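Grocery picking robot gets a longer trial, and the pickers get its leftovers

JELSTEAD – Grocery delivery company Rititz will keep a two-armed picking robot at its Jelstead order center through September, and plans to buy more of them if the numbers hold up. What numbers those are, the company would not say in much detail.

The machine fills online orders for fruit and vegetables, taking items off the shelf one at a time and putting them in a shopping basket. It works in a small side area of the building, away from the main aisles, where 89 people pick, pack and load in shifts that start as early as 4 a.m.

Operations manager Carmela Tedesco called the first months "very encouraging" and said nobody will lose a job over it. Asked whether that promise was in writing, she said the company was "still talking about the right format."

The robot, sold under the name Stasia, handles roughly 300 items on a good shift, according to Tedesco. Bernice Aidoo, a picker with 16 years in the trade, said she gets through that many before her first break. She has been moved to the robot area for part of each week, where she stocks the shelves it picks from, checks what it has put in the basket and steps in when it stops.

"They say it takes the boring work off us," Aidoo said. "I used to walk the aisles and pick. Now I stand and wait for it to pick. You tell me which one is boring."

Her pay is the same as before, she said, but she no longer earns the speed bonus on those days. Tedesco confirmed that the bonus is tied to items picked by hand and said a replacement was being looked at.

The company points to sore backs and shoulders as the main reason for the trial. Pickers do bend and reach a lot, and several who spoke on a break said they would be glad of help. But the loads that hurt people are the crates of bottled water and the sacks of potatoes, and the robot does not touch those. It sticks to single pieces of produce, mostly the round kind. Soft fruit and anything in a net bag still goes to a person.

Zodwa Oosthuizen, who speaks for the workers on the site's safety panel, said she had asked for the injury figures from before and during the trial and had not received them. She has also asked who is at fault when an order goes out wrong. At the moment a complaint is logged under the name of whoever checked the basket.

"So the robot picks it and Bernice gets the note in her file," Oosthuizen said. Tedesco said complaints from the trial were "not used against anybody," though they do stay on record.

Three workers have been trained to restart the machine and guide it by hand when it gets stuck. The course took an afternoon, and none of the three was moved to a higher pay grade. One of them, Tshepo Msimang, said he liked the work and would take it full time if there were such a job. There isn't one on the current staffing plan.

Rititz declined to say what the robot costs to lease. A decision on buying is due after the trial ends, and Oosthuizen said the panel wants the injury figures and the new bonus rules on the table before then.

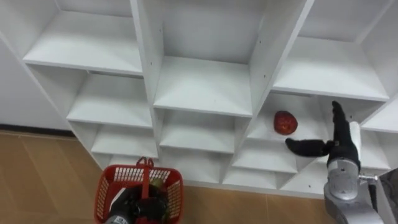 The picking robot at work in Jelstead, with one hand near a piece of red fruit on the shelf and the other in the shopping basket.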